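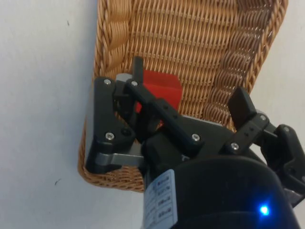 Clubs > Robotics > Member Interviews

Filed under: Student Builds

Efren Dela Peña starts talking before I've found a chair. He's in his second year with the Hourani student robotics club, and this term his team is teaching an arm to handle one red block and one wicker basket.

"People hear that and go, oh, a block," he says. "Then they come and try driving it themselves, and they're hooked!"

The team calls its project Flukach. Members steer the arm by hand through the same short job over and over, and the recordings go into a program that learns to do it alone. They have 154 good runs saved so far and want 200 by December, when they take Flukach to the Flerport student meet.

The basket was his idea -- he's proud of that. "We began with a plain plastic tray. Flat bottom, straight walls, super easy. Wicker has a rim you can bump and a weave that confuses the camera. I love it. Every run teaches you something about your own hands."

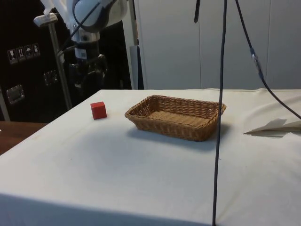
3 min read

I ask what a practice evening looks like. They start at 5:30, and each driver gets 40 minutes before handing over. One person drives, one moves the block to a new spot, and one writes notes.

"The notes are my favorite part," Dela Peña says, and he means it. "You go back and read 'came in too low, try again' in three different people's handwriting, and you can see everybody getting better."

He joined knowing no programming at all. A friend had dragged him to an open evening, where he spent the whole time asking how the fingers stayed parallel. Now he writes most of the code that sorts the recordings -- 900 lines, he tells me, "and maybe half of them are good."

After Flerport he wants to try two blocks, then something soft, like a sock. New members can sign up through the Zukport page until the end of the month.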